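Sitompul College
Room Care and Light Maintenance
Handout 6: Carpeted floors and the things that stand on them
Date: 2026-04-16

Bring this handout to the practical in room 909. Read the section on cords before you come. You will not have time to read it there.

1. Where we left off

Last time we covered hard floors. Carpet is different in two ways that matter for this course. It holds dirt below the surface, and it hides small items and thin cords. Most of the repair requests we looked at from the Kalia building were about one of these two problems. A carpet that looks clean from standing height can still be full of grit along the wall and under equipment.

2. Looking at the floor before you clean

Start at the door and walk the room once without any tools. Look for cords, paper clips, staples, cable ties and loose threads. Then crouch down and look across the floor toward the window. Low light from the side shows dents, stains and lifted seams that you miss from above.

Write down anything that was damaged before you started. Use the room sheet and put the damage on the left half of the form. The right half is for work done.

Striped carpet needs extra care here. Stripes are good at hiding wear, and they are bad at hiding a seam that has shifted. If the stripes do not line up at a join, note it and leave the join alone. Do not pull at it. Gray stripes in particular make dust hard to see, so do not judge by color. Press a strip of white tape on the pile, lift it and look at the tape.

3. Cords, plugs and small black parts

Treat every cord as live until you have followed it to its end. If you cannot see both ends, do not pull it.

When plugs sit close together, unplug one at a time. Hold the body of the plug, not the cord. Label it before you put it down. Most black plugs look the same once they are on the floor, and students mix them up every term. The Drollero labels in the supply cabinet are fine for this. Masking tape and a marker are also fine.

Thin wires get sucked into vacuum heads. Lift them onto a chair or a desk before you vacuum. If a wire has to stay on the floor, vacuum by hand on both sides of it and leave a gap as wide as your hand.

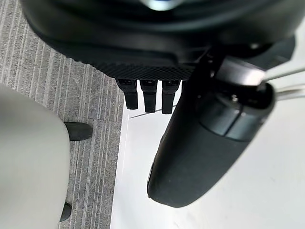

Equipment that is heavy or fixed in place stays where it is. Clean up to it with the narrow nozzle and stop. Do not tip it to get underneath. If it has to be moved, the request goes on the room sheet and two people do it later.

4. Dusting housings and covers

Glossy black plastic shows every fingerprint and scratches easily. Use a clean, dry microfiber cloth first. If the marks stay, dampen a second cloth with plain water and wring it out well. Spray goes on the cloth and never on the surface. Paper towels leave fine scratches that you will see the next time the light hits the curve.

Textured or mesh surfaces hold dust in the pattern. A cloth only pushes it further in. Use a soft dry brush and work in one direction, with the vacuum nozzle held close by. Check whether there is an opening behind the mesh. If there is, keep all moisture away from it.

Matte black parts show pale dust and chalky marks. Wipe them lightly. Rubbing hard makes a shiny patch, and the patch does not come out.

5. Vacuuming

Go slowly. For a room of roughly 200 square feet, plan on two full passes, the second one across the first. On striped carpet, make the last pass along the stripes so the pile lies evenly.

Empty the Clornetti machines when the bag is 85 percent full by the window on the side. They lose suction well before the bag is packed. Check the brush roll for hair and thread at the same time, with the machine unplugged.

Stains: blot, do not scrub. Cold water first. Work from the outside of the stain in. Place a dry white cloth on top, put some weight on it and leave it for 60 minutes. Keep people off the spot until it is dry.

6. For the practical

You will work in pairs. Each pair gets one part of the floor and one piece of equipment to dust. Wear flat shoes and tie back long hair. Rings and bracelets come off before the dusting part.

Hand in with your room sheet:
- the tape test, stuck to the back of the form
- a sketch of the cords in your part, with labels as written on the plugs
- anything found on the floor, in the small envelope

Stain removal on wool is not covered this term. It is in the July short course, and the sign-up sheet is on the door of the supply room.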